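Our bus, the 71 from Tivstead to Zirbridge, is being cut to four a day from January. I've used it to get to work for nine years, so here are some notes in case they help anyone filling in the survey.

At the moment it runs every hour from six in the morning until seven at night. The new timetable has nothing between the 6.50 and the 10.15. If you start work at nine you either get in two hours early or you don't go.

The council says numbers are down. They counted in the school holidays, on a week when the road at Dalesmont was shut and the bus was going the long way round. I asked for the figures and was told they would be on the website. They aren't yet.

The other half of it is the fare. Two pounds each way is fine. A taxi from Tivstead is £19 if you book and more if you don't. I can't do that five days a week and I don't know anyone at our place who could.

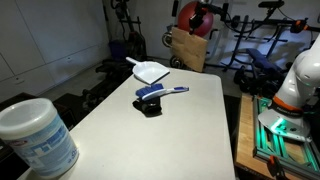

I asked at work about starting later. They were decent about it, but the shift begins when it begins. Two of us come in on the 71 and a third gets on at the Mavromatis garage when her car is off the road.

People keep saying get a bike. It's eleven miles, there's no pavement after Dalesmont and the lorries come through from five. I did it once in June and got a lift home.

What I'd settle for: one bus at about eight and one back after five. Drop the two in the early afternoon if something has to go. I'm on the 1.15 sometimes and it's me and the driver.

The survey is on paper in Zirbridge library, at the desk, and online if you search the council site for "route 71". It takes ten minutes. Question six is the one with a box where you can write what you use the bus for. Put the times in.

They had 200 replies when I rang on Monday. The woman I spoke to said 300 would get it a proper discussion at the transport meeting. Tivstead has 400 houses.

If you know someone who isn't online, pick up a spare copy for them. My neighbour uses it for the hospital and hadn't heard a thing until I knocked.

Paper forms have to be handed in by closing time on the last Friday of the month. I'll post again if the passenger figures turn up.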